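2020-03-25

Up before the heating came on, and I sat with my coffee for a good while before I could face the bench. I have been promising myself since January that I would write down the gripper comparison properly while I was still in the middle of it, because last time I left it until the report was due and by then I had forgotten all the small annoyances, and the small annoyances are most of what I learn in a week. So this is going to be long, and I apologize to whichever older version of me has to read it back.

The question is the same as it has been all month. Do we keep the Kadard fingers, which are the plain flat ones and cheap as anything, or do we pay for the Karabulut set with the soft pads? The people at Brurdale only want to know whether the arm can handle hard drives from office computers all day long without somebody standing next to it, and they don't much care what is on the end of it. I care quite a lot. The Kadard pair costs 259 and the Karabulut pair costs 688, and when you need spares for both arms that starts to look like real money (to me, anyway – I still wash out sandwich bags).

I spent the first part of the morning on finger opening. The Proltalico controller lets you set a width and a force separately, and for weeks I have been setting the force first, like turning up the oven before you know what you are cooking. Today I did it the other way. I measured the drive in its carrier, set the width just a hair wider, and then brought the force up in little steps until the drive stopped tilting when I nudged it. It was such a simple change and I was so pleased with it that I went and told the plant in the hallway.

The carriers are the part I keep going back and forth on. A bare drive is a nice honest brick and any gripper in the world will pick it up. Put it in a blue plastic carrier and suddenly you have a springy thing with tabs and steps along it, and if you squeeze at the wrong place the sides bow in. I tried a grab near the front, a grab in the middle and a grab well back, and wrote down how each one felt, which I know is no way to write down a measurement. I did put the numbers in the other notebook too. The middle is best for the flat fingers. With the pads I suspect it won't matter so much, and that is really the whole argument for the pads.
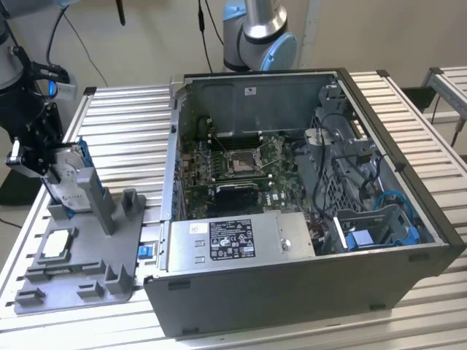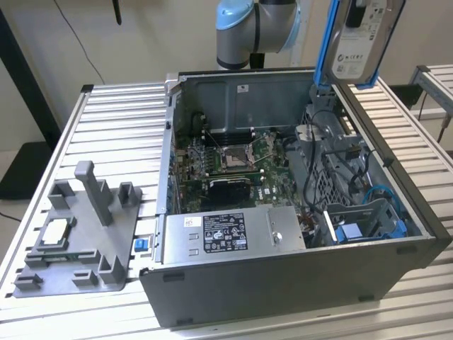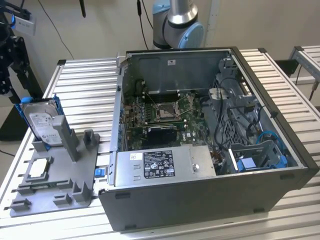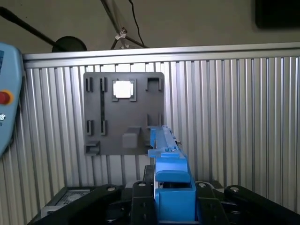 The Dell on the bench in the first three, and the wrist camera's look at the fixture tray and a blue plastic part in the last.

I had a long think about the cameras over lunch (soup again, the lentil one, and I let it boil over a little). The fixed camera is lovely for seeing where things are in the case. You get the drive cage and the power supply and the socket all at once and you can tell at a glance how the tower is sitting. What I can't judge from there is the last little bit of distance between a finger and a plastic tab. The wrist camera is the other way around. It gives me the fingers and whatever they are holding big as life, and then whatever is in the grip blocks a good piece of the view I wanted. I used to think I would pick one of them and be done. Now I think the fixed one should do the planning and the wrist one should get a say only when the fingers are close, and I should stop trying to make either of them do the whole job.

I also want the wrist camera tilted up a touch. I tried it on paper with a protractor from the kitchen drawer, and I believe four degrees would do it, but the bracket has only the one position. I will have to print another. The printer has been behaving itself lately so I am hopeful, though I say that very quietly.

After lunch I worked on the tray. I am fond of this tray! It is the third one I have printed and the first where the upright slot is the right amount of snug. The one before gripped the drive so hard that the arm lifted the entire tray along with it, and I had to stop everything and stand there prying. For this one I opened up the slot and put a small lead-in on the top edges, so a drive that arrives a little crooked gets talked into being straight. The square pocket for the processor I am less sure of. It needs a notch on one side to let a fingertip in, and I keep forgetting to draw it, so I am writing it here: NOTCH. Both fingers, both sides.

Then there is speed, and here I was a bit of a coward. I have the arm set to 800 on the Proltalico scale for the long moves and I dropped it right down for anything inside the case. It makes the whole thing look sleepy. But there are cables in there, looping about wherever they please, and that blue SATA one always makes me nervous. I would sooner be slow all afternoon than explain to Brurdale how I tore a connector off. Maybe next week I will creep it up. Maybe I will find that the creeping is something I like to put off.

My feeling tonight, for what it is worth, is that the Kadard fingers are better than I gave them credit for. With the width set first they hold a carrier decently, and I have been unfair to them on account of my own bad habit. I still want to borrow one set of the Karabulut ones before I say so out loud in the report. I wrote to ask if they would lend a pair, and I was very polite, and I asked after the shipping cost twice by mistake in the same message.

My shoulders ache from leaning over the table. I had meant to call home this evening and then it was too late, so I will do that tomorrow before I start. Also buy lentils, and more filament, the gray.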